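Galell 绣花针织衫，穿了一季之后：值不值这个价

先说结论的一半：衣服我没退，但也不会再买第二件。

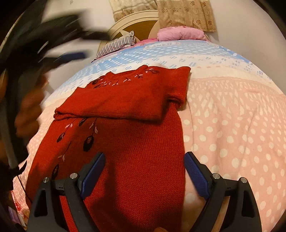

为什么会买

我对绣花毛衣一向有戒心。十几年前买过一件，领口一圈小雏菊，洗了三回，雏菊全缩成了疙瘩，衣身倒是松了，穿上像披着别人家的窗帘。从那以后凡是商品页上写“匠心刺绣”的，我一律划走。

这回破例是因为颜色。Galell 这件是偏深的砖红，很多牌子的红毛衣一上身就是过年，这件压得住，配灰裤子、黑裤子都行。原价三百出头，我等到换季，300 块整拿下，运费另算。同事在 Plarnach 买过一件版型差不多的素色款，139 块。所以我收到货以后一直在想的问题很简单：多出来的钱，是不是全花在那几根绣花线上了？

料子和织法

织得细，这一点我承认。摊在床上看，纹路清楚，折一折也有点厚度，不是那种对着灯能看见手指头的薄货。但商品页上“云朵般亲肤”这种话就免了吧。我脖子比较敏感，直接贴身穿半天会觉得扎，里面垫一件薄棉衫才舒服。客服对此的回复是“个体感受有差异哦亲”，等于没说。

弹性中等。袖口穿了一个多月开始有点松，推到手肘上会慢慢滑下来，做饭洗碗的时候很烦。下摆还好，没有变形。

起球情况：腋下和背包带蹭到的地方有，前身很少。我用的是 Kazmi 的手持去球器，贴着绣花的地方不敢用，只能拿小剪刀一颗一颗剪，费眼睛。这个价位的针织衫完全不起球我也不信，评论区那些“穿了一冬一颗球都没有”的，我怀疑是挂在衣柜里过的冬。

绣花到底怎么样

花样是黑色的小花苞，细梗，配一点粉和白的小叶子，另有一枝长的藤蔓斜着往下走，上面是水滴形的深色花苞。红底黑花听上去老气，实物比我预想的克制，关键是叶子绣得很小，没有抢。我妈看了说像被面，我婆婆看了说好看，两个人的意见我都保留。

做工我挑了很久。正面针脚还算密，花苞边缘整齐。翻到反面就没那么讲究了，线头留得偏长，有一处两朵花之间直接拉了一根浮线过去，我第一次穿的时候手指就勾到了。后来我自己剪短，拿针固定了几下。花了钱还要自己收尾，扣分。

反面也没有加衬。贴着里面薄棉衫的时候感觉不到，单穿的话，绣花那一片会磨。皮肤敏感的人请记住这一条，商品页上没有写。

洗涤

洗标要求手洗、平铺晾干。我照做了两次，第三次犯懒，翻面装网袋进了洗衣机，毛衣档，冷水。结果没有出大事，绣花没缩，藤蔓旁边的针织面稍微起了一点皱，蒸汽熨斗隔着布压一压能平下去大半，剩下的那点凑近了才看得见。

掉色要说一下。头一回手洗，水是粉红色的，我换了好几盆。用的是 Curkum 的羊毛洗涤剂，瓶子上写着护色，护没护住我说不好，反正第二回淡了很多，第三回基本清了。粉色和白色的绣线没有被染，这是我原本最担心的地方，算是意外的好。不过浅色衣服请一定分开洗，浅色床单也别拿来垫着晾湿毛衣。

怎么收

不要挂。我试过挂一个星期，肩膀上顶出两个包，喷水抻了半天才回去。现在是叠着放：先在床上铺开，上半截往下折，袖子收进去，再对折一次。绣花的那面尽量别压在折线上，压久了花苞会有一道印子。我一般中间夹一张薄纸，懒的时候夹一件旧T恤，效果差不多。

抽屉放得下就放抽屉，压在一摞衣服最底下不行，绣花会被压扁，摸起来硬硬的。

尺码

偏大半码。我平时穿 M，买了 M，肩线往下掉了一点，冬天里面加衣服刚好，春秋单穿就略显松垮。身高不到一米六的可以考虑 S，袖子会更合适。页面上的尺码表我拿软尺对过，胸围和实际差了 2 厘米，衣长倒是准的。

和便宜那件比

我借同事 Su-chen Tse 那件 Plarnach 穿过一个星期六。说实话，保暖没有差别，她那件的袖口甚至更紧实。差别在颜色和垂感，她那件的红发亮，站在窗边尤其明显，料子也飘一些。要是你只想找一件上班套在大衣里的红毛衣，139 块那件够了，省下来的钱可以吃顿好的。

想要绣花，又受不了满身大花的，Galell 这件可以看看，前提是等打折。原价我觉得不值，线头那种水平摆在那里。店铺页面写着这个款卖了大约 3,000 件，评分高得离谱，我翻了好几页，真正提到反面浮线的只有一条，还被折叠了。

打分的话

颜色给高分，花样中上，手感中等，收尾不及格。穿着频率倒是不低，天冷的时候一周总要穿一回，所以也没什么立场骂得太狠。

补充：有人私信问黑色花苞会不会脱线。目前没有，勾过的那根浮线剪掉固定以后也没再跑。要是明年冬天散了，我回来改这一段。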